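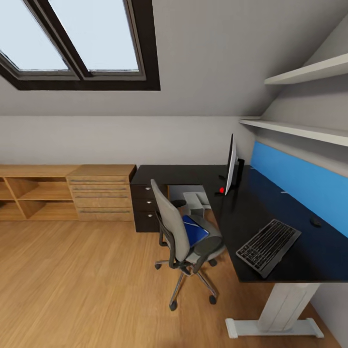 Skukard blackout blind for roof windows

The Skukard is a blackout blind for sloped windows in attic rooms. It runs in two side rails, so the fabric stays flat against the glass and does not hang down into the room.

Fits: Esten and Uver roof windows, all sizes up to 1360 mm in height
Fabric: polyester, coated on the back, 292 g per square meter
Colors: sand, gray, night blue
Warranty: 2 years

Please measure the glass and also the inner frame before you order. The size code is usually on a small plate at the top of the window – open the window to read it. For windows with a center bar you need one blind for each pane.

The older Bravo rails can not be used with this model. Screws are in the box, a screwdriver is not.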